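Kit de medalhas de serviço Kivomico para paróquias e comunidades

A Kivomico vende este conjunto como "tudo o que é preciso para uma cerimónia de reconhecimento". Convém baixar as expectativas. O kit traz 12 medalhas em liga de zinco, fitas, diplomas em branco e 2 alfinetes de lapela para quem preside. O texto da celebração fica por conta da comunidade, e ainda bem – o modelo sugerido no folheto é bastante pobre.

As medalhas existem em dois acabamentos, Jutari (mate) e Fiore (brilhante). O fabricante garante que o Fiore não escurece. Temos dúvidas: pedimos provas e recebemos um catálogo.

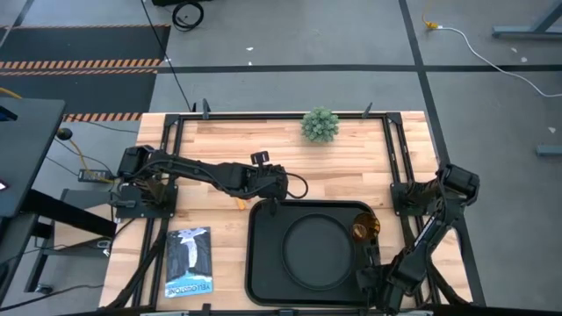
A gravação do nome no verso é paga à parte e demora cerca de 14 dias úteis. Quem tem o encontro anual marcado para maio deve encomendar em março, diga o que disser a página da marca. Só se aceitam nomes curtos; títulos como "diácono" ou "irmã" contam para o limite.

O estojo Melldale, vendido em separado, é bonito e caro. Para uma entrega simples no fim do culto, dispensa-se.

Trocas: apenas peças sem gravação.
Portes: calculados no final da encomenda.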